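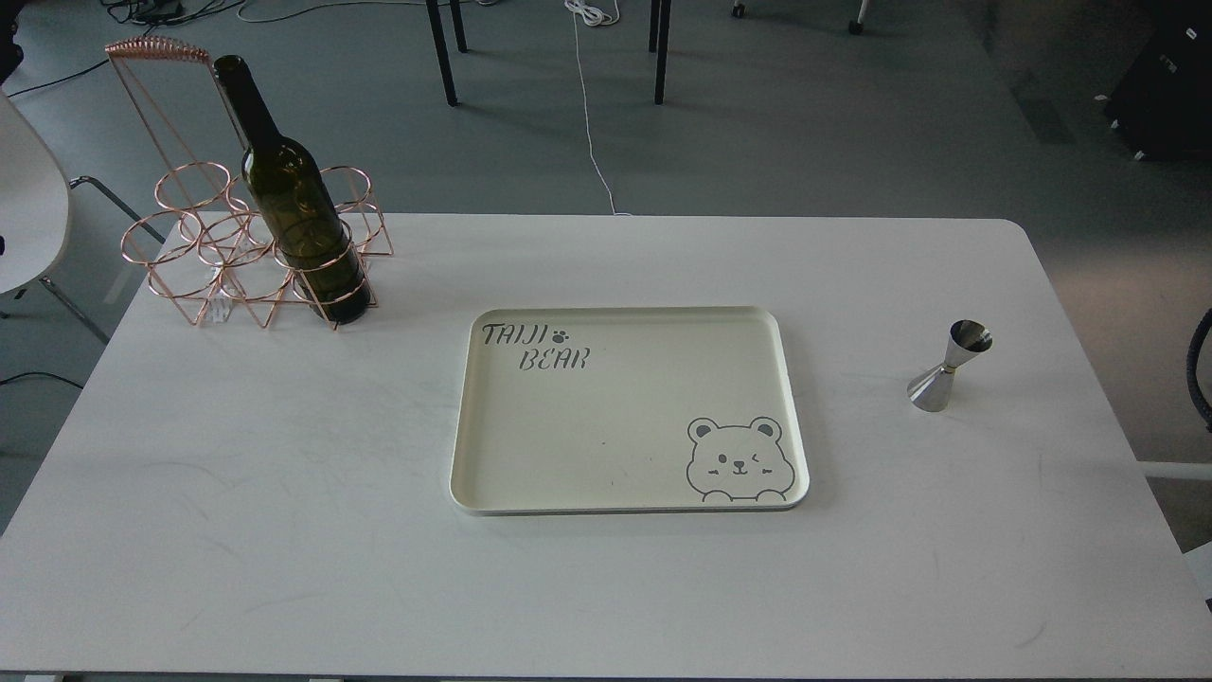
Puspita Setiawan says a wine rack is a thing for people who don't drink their wine, and she said it again tonight with her coat still on. Her view is that if a bottle lasts long enough in a house to need somewhere to live then the house has other problems. I told her it was a present. She said that didn't change anything, and asked what I was going to keep in the rest of it.

Fair question. One bottle, and all those rings. I have been looking at it on and off since supper and I can't say I'm won over. It's pinky gold wire, rose gold I suppose the shop would call it, with a tall handle at the back that ends in a tight coil, like the spring out of a biro. The handle bothers me. When would I carry a wine rack about? Loaded up I wouldn't trust it as far as the door, and with one bottle in it I could just carry the bottle.

Also the bottle stands up in it. Dad always went on about laying them down so the cork stays damp, and he was no expert, but he was right about damp things generally. I looked it up and found one man who says it matters a great deal and another who says it makes no odds if you're drinking it within the year. Neither gave any reason for me to believe him. I don't even know what's in mine, there's no label on it.

04/10/2021, for the record, and the sorting of the drinks things is officially under way. I have been putting it off since June. The plan was one surface, everything to do with drinks on it, and then decide. I got the idea from an article that promised a "hosting corner" would change the way I have people round. I have people round 4 times a year if you count Puspita, who comes every week and doesn't need hosting.

The tray I'm keeping. I went in meaning to get rid of it, it's a silly tray, cream with TAIJI BEAR written up in one corner with a paw print, and a bear down in the other corner winking at you over the edge. I have no idea what Taiji Bear is or whether he is famous. But it has a decent rim on it and it's the right size for two mugs and a plate, and the last tray I had from Skurkano, the smart slate one, was flat as a pancake and sent a full glass of squash into my lap. So the bear stays. Puspita says he looks like he knows something.

The jigger I'm less sure of. Double-ended, steel, gold band round its middle. It's handsome enough. But there's nothing on it I can find to say how much either end holds, and I've seen three different sets of sizes given for these things, so what exactly am I measuring? I filled the big end with water and tipped it into the kitchen scales jug, twice, and got two answers. That may be the scales, which are the Rikon ones and have never been right. Puspita pours by eye and her drinks are better than mine. She pointed this out.

Looked at the Tenmont catalogue while she was in the bathroom. They do a proper drinks trolley for £203 and a cabinet with a lamp in it for £687, and I did for some minutes think about the cabinet, which shows you what tidying does to a person. It would hold one bottle and a jigger. There's a lamp in my fridge already.

Wiped the table down afterwards and the grey scuffs are still there, so that's the magic sponge shown up for what it is. Must try bicarb, though I've no great hopes of that either.

Still to do: glasses, the two corkscrews, that box of paper umbrellas. Puspita wants the rack if I don't, for tea towels, rolled up, one in each ring. I said I'd think about it. She left at ten with the umbrellas.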